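Notebook > Planning > Quintela > September

Quintela, grasp and lift, simulated table

Started late, 10.40, after a long argument with the build. The new planner node wouldn't link against the old kinematics library, and the old kinematics library wouldn't admit to being the old one. Renamed it. Fixed.

Job for today: find out why the arm gets the cube off the table and then plans its transfer as though it were still carrying nothing. Hjørdis thinks the attach message is going out before the planner has its scene lock. I thought it was collision padding. One of us has written a note on the whiteboard saying 'padding' with a box round it, and I would like it known that the marker was already out.

Settings for the morning batch: padding 3 mm, 25 planning attempts per goal, Flakari room loaded with the table and the plate in it. Gripper stops closing on contact, then lifts. Physics and planner both on the same clock, which they weren't last week, whatever the changelog claims.

Paused one run just clear of the tabletop and dumped the planning scene. The renderer has the teal cube between the fingers, as it should. The planner has the cube lying on the table and the gripper inside it, and is quite relaxed about this.
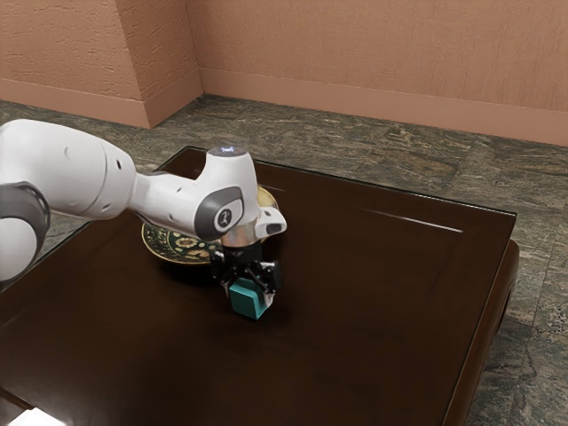

Attach message

Hjørdis was right. Cletance publishes the attach as soon as the fingers report contact, but the scene monitor is still holding the previous snapshot and drops anything that arrives while it's busy. No warning. There's a log line for it at debug level, spelt wrong, so grep didn't find it either.

Put a wait on the acknowledgement and re-ran the batch. 78 runs, attach missing in 21 before the change. After: none missing, but 3 runs sat waiting until the timeout and gave up. I'd call that a better sort of failure, as at least it says something.

Padding put back to what it was. Whiteboard wiped.

The plate

Still modelled as a flat cylinder. Transfers to the left go over it with far more height than they need, like someone stepping over a sleeping dog. Tried the proper mesh from Enley and planning time went through the roof, so cylinder it stays until somebody makes a simpler hull.

To do
- make the dropped message a warning, and spell it properly
- look at the timeouts, starting with whether the monitor ever lets go of the lock
- ask Hjørdis for her scene diff script
- merge the wait on its own, without my renaming mess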